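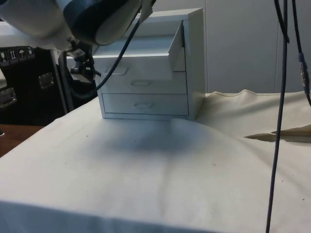

Bredstead Storage is hiring two bench assemblers for its small furniture shop in Burlow. We build and repair desktop drawer units, sewing boxes and bedside cabinets for offices and homes. Most of the work is on small cabinets with three drawers stacked one over the other, like the white one on the cloth with its top drawer out, and a drawer that tips forward when it is open goes back to the bench for adjustment before it ships. You will fit drawers, check seams and pulls, clean the finished units and pack them for delivery.

What you will do
Assemble cabinet bodies and drawer boxes from cut parts.
Open and close every drawer on every unit and correct any that bind, sag or sit proud of the front.
Sort returned cabinets into repair, parts and scrap.
Wipe down, wrap and box finished units. Larger orders go to our Toledo warehouse on pallets.
Keep your table clear and put the cloths in the wash bin at the end of the shift.

What we need
Steady hands and patience with small parts. You should be able to read a one-page parts sheet and lift a boxed cabinet without help. Bench experience is useful but we will train the right person. Training lasts 14 days and is paid at the full rate.

Hours and pay
Day shift, 7:00 a.m. to 3:30 p.m., with a half-hour unpaid lunch. Starting pay is $650 a week. There is a $300 bonus after your first three months and a $200 yearly allowance for work shoes. Overtime is offered in October and November, when the Granderstead catalog orders come in, and you may turn it down.

The shop is on one floor and is heated in winter. Parking is free. The bus from Toledo stops at the end of the road, but the first one gets in after the shift starts, so please tell us if you would need a later start time.

How to apply
Send a short letter and a list of your past jobs to the Burlow shop, or fill out a form at the front counter before 3:00 p.m. We ask everyone we interview to spend an hour at the bench, and we pay for that hour. Bring reading glasses if you use them.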